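Skostwood Matte Tabletop in Gray: Review

Last updated: 24 August 2025

The Skostwood is sold as a top only. Legs, trestles or a cabinet base are up to the buyer. Mine sits on a Plikine steel frame, screwed down through the predrilled holes, and has been used daily as a kitchen work table and for meals. I bought it at full price to replace an oiled oak top that I was tired of maintaining.

Fitting

The screws supplied are the correct length for a frame with thin flanges. With thicker brackets they bite too shallowly and should be replaced. Pilot holes were clean and matched the drawing in the leaflet. The underside is sealed, but the inside of the holes is not, so I ran a little varnish into each before assembly. Allow two people for the lift. The top is heavy for its size and the corners chip if it is set down on one of them.

Surface and color

The finish is a flat, even gray with no grain or pattern. Color shifts with the light more than the catalog suggests: cooler in daylight, warmer toward pink under a household bulb. Anyone matching it to painted cabinets should order the sample first and look at it in the evening as well.

Glare is low. I work under a ceiling light, and the gloss top I tested before this one, a Hegarty, threw the lamp straight back at me. On the Skostwood, shadows stay soft and small items are easy to find. Strong colors stand out well against it, whether a yellow lemon or a light blue plate.

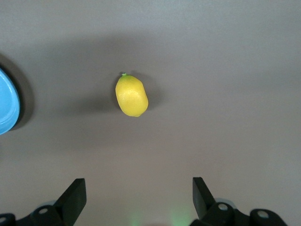 Stains and cleaning

I left lemon juice, black coffee, beet juice and olive oil on the surface for 10 minutes each, then wiped with a damp cloth. Lemon and coffee came off completely. Beet left a faint ring that needed a second pass with dish soap. Oil is the weak point. It wipes off, but the area looks darker until it has been washed with warm water and dried. Fingerprints behave the same way near the front edge.

Scouring powder should not be used. It polishes the matte finish, and the shiny patch is permanent. I have one by the sink end.

Heat and scratches

The leaflet asks for a trivet under anything from the stove, and I have followed it. Mugs of tea have left no marks. Unglazed plate feet do leave pale lines. Most of these rub out with a dry cloth, but two have not. Felt pads under a fruit bowl are worth the trouble.

Verdict

A good top for a work table that is wiped often and not cut on. The low glare is its best feature and the edges are its worst. I would buy it again for the kitchen, though for a desk the cheaper Purkeo would do. Four out of five.

Reviewed by Rasa Kütt

Related reviews
Plikine steel table frame
Hegarty gloss tabletop
Purkeo desk top, white
Felt pads and chair glides compared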